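Clearing the Table When Half of What's on It Is Toys

I put off writing this for ages because it feels like such a small subject, but three of you asked in the same week about the white table (hello, fellow white table people!) and how I keep it fit to eat at when there's a child in the house who believes every animal deserves a seat at dinner. So here goes, everything I know about plates, plush and a flat white top that shows every crumb.

Start with one thing left out and one thing put away

My old way was to sweep the whole lot into a basket and shove it in the hall. Very satisfying for a minute and a half, and then you need a fork and it's under a giraffe. Now I go item by item. Dishes first, always, even if they look clean. A plate that has been near a stuffed toy has been near fluff, and fluff loves a plate. I give mine a quick rinse and a wipe with a dry towel and it's ready again.

Soft toys come second. Pick them up by the body – please not by the ears. Long floppy ears are held on by one short seam on most of the bunnies I've mended, and I have mended a lot of bunnies. 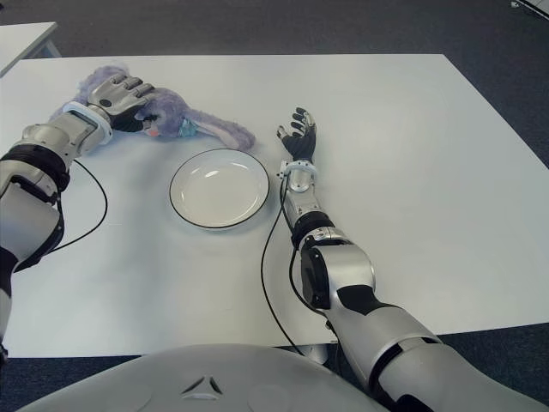 Purple bunny and a white plate, still to be sorted.

Cleaning a plush bunny without ruining it

Check the tag before anything else. If it says surface wash only, believe it. I ignored one in March and ended up with a rabbit whose stuffing had gone to live in its feet.

For surface washing I use a bowl of cool water with a small squirt of dish soap, swished until there's foam on top. You want the foam, so scoop it up with a washcloth and leave the water where it is. Rub gently in the direction the fur lies, then go over it again with a clean damp cloth, then a dry one. Let it air dry on its side on a towel and turn it over when you remember. Mine usually takes overnight, longer if the house is chilly.

Fuzzy fabric dries a bit clumpy. A soft baby brush sorts that out, or a clean toothbrush around the nose and eyes where a bigger brush is too clumsy. Stitched eyes are very forgiving, so you can go right over them. Ribbons are another story! Teal, red and navy are the ones I worry about, so I press a damp white cloth on the ribbon and count to 16. If any color comes off, I keep the water well away from that spot and just dab.

If a toy smells a little stale but isn't dirty, try the baking soda trick. Toy in a paper bag, 2 tablespoons of baking soda, fold the top over, shake, leave it for the afternoon and brush it off outside. My neighbor Chak-lun Shek swears by doing it twice. I've never had the patience. 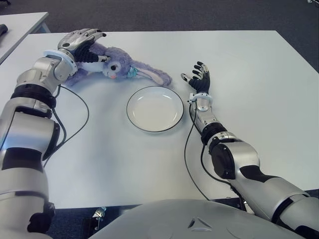
Home Notes, p. 87

Plates with a thin dark rim

I'm very fond of a plain white plate with a skinny black line around the edge. It looks smart on a white table, where an all-white plate sort of vanishes, and you can set it down for toast or for company and it does fine either way. The rim does want some care though. Scouring powder and the rough side of a sponge will wear down a painted line over time, and once it goes patchy there's no bringing it back. Soft sponge, ordinary soap, done.

Gray scratchy marks in the middle are generally metal from the silverware. A paste of baking soda and water takes off the light ones if you rub with a fingertip and keep away from the rim. I stack ours with a paper coffee filter between each plate. A pack costs next to nothing and lasts forever.

Now the table itself

A matte white top is lovely to live with and hates being polished. Anything that promises shine will leave you streaks you can only see at breakfast. I use warm water with a drop of dish soap on a well-wrung cloth, long strokes from the far edge toward me, and then a dry cloth right behind it. For crayon, a little toothpaste (the white kind, no gel) and hardly any pressure. Test a corner first, as finishes vary.

Lint is the real nuisance with fuzzy toys. Skip the wet cloth at the start or you'll just roll it into little worms. A dry microfiber cloth or a lint roller picks it up in one go, and then you can wash. Have a look at the floor too while you're there. Dark gray carpet shows pale fluff like nothing else. 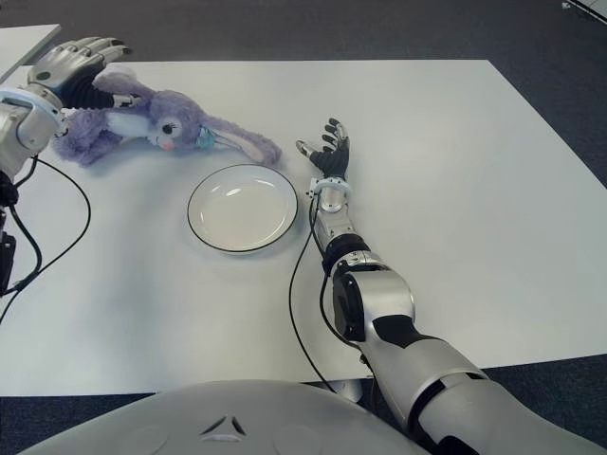 A good wide table forgives a lot, but it does show lint.

One last thing, about where the toys go afterward. We have a low shelf by the door and the rule is that whoever brought the animal to the table walks it back. It works on most days. On the others I eat my soup next to a rabbit.

Next time: getting candle wax out of a tablecloth, including the one I made worse.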